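25 February 2020 | By Halfdan Lykkegaard

Gromura has changed the sending limits in its email marketing tool. Accounts on the basic plan can now mail 400 contacts a day, up from 300.
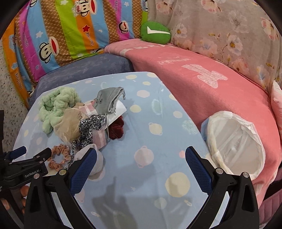 The new limit applies to existing lists from March. Follow-up sequences are still capped at 14 messages, and links in them are tracked as before. Resellers, including Avach, will update their price sheets separately.

2 comments | 14 shares

Contact | Back to top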